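Groups > Clarnell Repair Bench > Meetings > Minutes

This site uses cookies to remember your settings. Accept | Manage

Clarnell Repair Bench - Minutes of the September Meeting 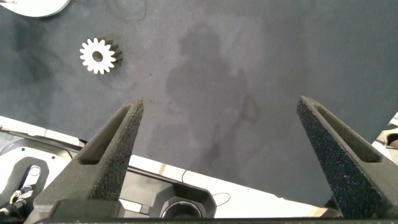
Item 2: the spur gear, on the gray work surface.

Meeting opened at 7 in the back room at Drendorbridge. Apologies were received from those who always send them.

1. Last minutes
Approved, with "lathe" corrected to "late" throughout.

2. The gear
One small spur gear remains unclaimed. It has sixteen teeth, all present, and a round hole through the middle. The Plistia clock people say it isn't theirs. The owner of the Venter label printer says the printer works fine, though members who have heard it running had doubts. A motion to throw the gear out failed. A motion to put it in the jar marked MISC failed too, on the grounds that things in that jar are never seen again. It stays on the mat until the next meeting.

3. The mat
Discussion of the large dark blotch across the middle. Opinion was divided between a stain and a shadow, and went on being divided for some time. Moving the lamp was proposed and put off to next month. A replacement mat from the catalog is $98. Not approved.

4. Money
Balance is $359. The tea tin was reported separately at $5, plus a button.

5. Open repair evening
Will go ahead in the usual room. Members are asked to label parts as they come out of a machine, with the name of the machine. "Bit" is no longer accepted as a label.

6. Any other business
The stool was raised again. It still wobbles. A repair was suggested and there was general surprise.

Closed at 8:40. Keys to be returned to the hook.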